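About us

Flisto is a mail and parcel carrier. Small one. We started out as two vans and a rented garage in Flavcombe, and for a long time the whole company was people walking around with bags. Still is, mostly. What changed is who hauls the weight.

In August we moved the last of our sidewalk routes over to Stevano, our delivery robot program. Stevano carries the load, our carriers do the doors, the signatures, the dogs, the talking. Before a machine goes out on a real block it runs that kind of block in simulation, over and over, until the people who know the route are happy with it. 3979 simulated runs so far. That number is on the break room whiteboard and Trilok Katiyar updates it in green marker, don't touch it.

Who we are, quick version:

Kusum Rajput runs operations. Carried a route herself, has the knees to prove it.
Girish Rajput, routes and scheduling. Yes, brother. No, he doesnt get the good shifts.
Miłosz Adamczyk builds the simulated streets.
Akash Semwal trains carriers to work as route leads.
Trilok looks after the machines, and the vans, and the coffee maker.

The job Miłosz does didn't exist here before. Neither did route lead. A route lead is a carrier who looks after 3 machines and has a say in how they behave. If a lead thinks a stretch of sidewalk is wrong for a machine, it gets walked the old way, and no argument from the office. Leads also sit in with Miłosz and go through his streets: where would you slow down, where do you keep to the curb side, where does a person with a stroller need you to get out of thier way. Lampposts, hydrants, mailboxes, fencing along a building site. Carriers steer around all this without thinking. A machine has to be taught it.

Simulated sidewalk, both of these:
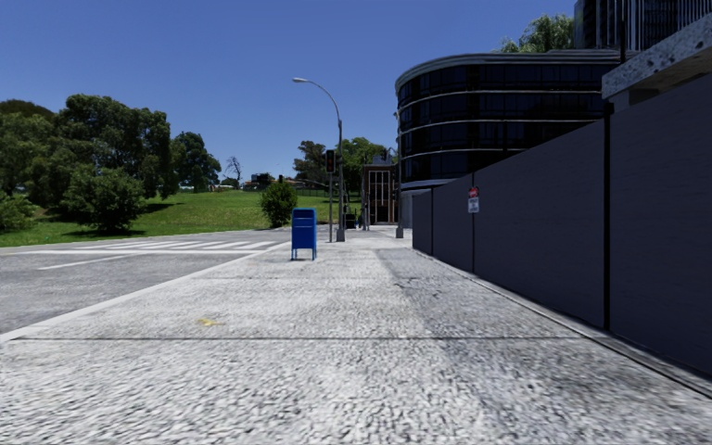
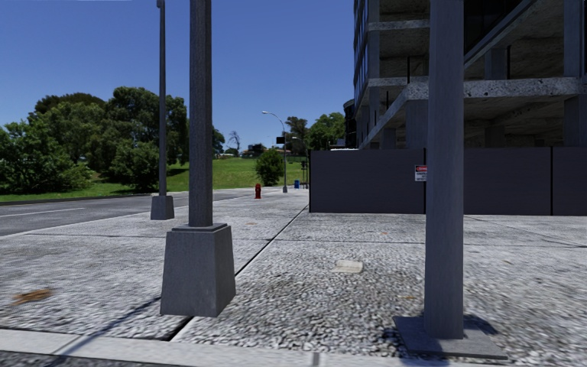 Did anyone lose their job when the robots came in?
Five carrier positions changed and all five people are still on the payroll, three of them as route leads and two on the counter at the Dhillon depot, which they asked for. Hours stayed the same. Lead pay is higher than carrier pay.

Other stuff that's different now. Bags are lighter, that was the big ask. Start time is later because loading goes faster. More screen time than some people like, and Akash hears about it. Training is paid, takes place on the clock, and you can repeat it as often as you want. A couple of folks tried route lead and went back to walking, that's fine too, the bag is waiting for you.

Not everything got better. The first weeks were rough, lots of alerts going off over nothing, people running back down the block to check on a machine that was only waiting. Kusum cut the alerts way down after the carriers put together a list. We should of asked them for it first.

What we don't do: we don't time carriers against machines, and we don't use the machines to track where staff are. It's written in the staff handbook, page one. Anyone can ask at the desk to see it.

We serve 300 business addresses plus homes in and near Flavcombe. Want to work here? Stop by the Dhillon depot, ask for Akash, bring comfortable shoes.

Page last updated Nov 1, 2019

This site uses cookies to remember your settings and count visits. By continuing to browse you agree to our use of cookies. Accept Manage settings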